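Notas para a apresentação: peças em anel, do desenho à bancada
Oradora: Floor Van Rooij

Abertura

Dizer bom dia, apresentar a Brouwer em duas frases e passar logo às peças. A sessão tem três partes: o desenho do anel, a conferência na bancada e a arrumação. Perguntas no fim, excepto dúvidas de vocabulário.

1. O desenho do anel

Começar pela abertura central. É por ela que se centra a peça na montagem, e tudo o resto é medido a partir dali. Explicar que o nosso pedido para a linha Griteo tem 242 anéis, todos com o mesmo padrão de furação.

Falar depois dos furos pequenos. São dez, em dois grupos de cinco, um de cada lado da abertura. Dentro de cada grupo há um par, um furo isolado ao meio e outro par. Perguntar à sala quem já montou uma peça destas rodada meia volta. Deixar responder, não demorar.

O anel verde-lima é bom para mostrar o padrão, porque os furos se lêem bem sobre a cor. Pousado na madeira, vê-se também a parede lateral e percebe-se que a peça é grossa.

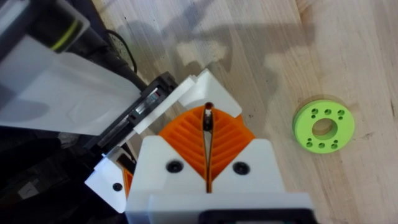

2. Conferência na bancada

Pousar sempre o anel deitado, com a face lisa para cima. A ordem que usamos na Fotus é esta: abertura central, grupo de cima, grupo de baixo, parede lateral. Passar o dedo pela borda interior à procura de rebarbas. Peça com rebarba vai para a caixa de retoque e não volta ao lote sem nova conferência.

Referir o lote anterior: 954 peças conferidas, 8 para retoque, 2 rejeitadas. As duas tinham um furo tapado. Se alguém perguntar pelo material, remeter para a ficha que está na mesa da entrada.

3. Arrumação

Guardar os anéis deitados, em pilhas baixas, com uma folha de papel entre cada peça. Etiqueta na frente da caixa, nunca na tampa, que se troca. A caixa Trultasano serve, desde que se tire a divisória do meio.

Passar a folha de registo pela sala. Lembrar que a parte prática começa às 14h, na bancada do fundo, e que cada grupo leva a sua caixa.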